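Sandside: ordenar sobres y bolsas de la despensa

Notas de uso del conjunto
Mantenimiento: Elsie Sowerby y Kumaresan Kamath
Versión 2

Contenido

Sandside reúne 200 fichas de envases flexibles de cocina: sobres de una ración, bolsas de tamaño familiar y recambios. Cada ficha recoge el tamaño, los colores principales, el idioma del texto impreso y el estante que le corresponde. Las fichas se escribieron en enero, en la despensa de la casa Arumugam, con los productos que había en ese momento.

Criterios de orden

Los envases se reparten en 4 estantes. Los sobres pequeños van delante, de pie, con el cierre hacia arriba. Las bolsas grandes van detrás, tumbadas. Si un sobre tiene código de barras en el reverso, la cara con el código mira a la pared y la ilustrada queda hacia fuera.

El reverso se anota aparte. En los sobres con costura central, el texto suele quedar dividido en dos paneles, y se copia primero el de la izquierda y luego el de la derecha. Un sobre rojo y blanco como el de la foto lleva a un lado de la costura el código de barras y al otro un panel plateado con letra pequeña; el envase azul y verde, con grandes caracteres chinos, va en la fila de atrás.
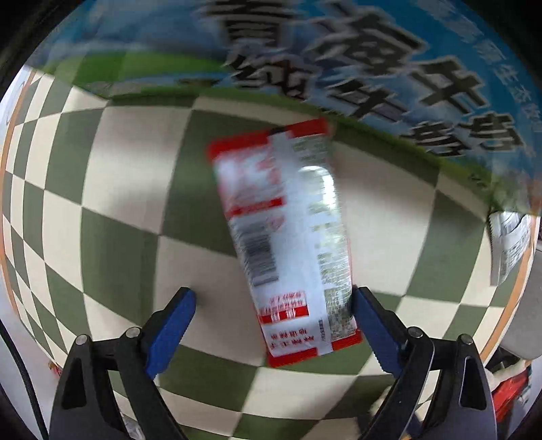 Padmavathi Arumugam escribió que el criterio del color no le servía en su cocina: tenía 30 sobres rojos de tres clases distintas y acababa sacándolos todos. Propuso ordenar primero por uso y dejar el color para el final. Desde la versión 2 se hace así.

Campos

id: número de ficha
uso: desayuno, guiso, postre, bebida, otro
formato: sobre, bolsa, recambio
color: uno o dos, el dominante primero
idioma: el del texto mayor; «ilegible» si no se puede leer
estante: de 1 a 4

Limitaciones

No se registran precios ni pesos. Las fechas de caducidad se quitaron porque quedaban viejas enseguida. Faltan tarros y latas, que están en Noner con otros campos.

Las correcciones se envían a Kumaresan Kamath indicando el id de la ficha y el campo que hay que cambiar.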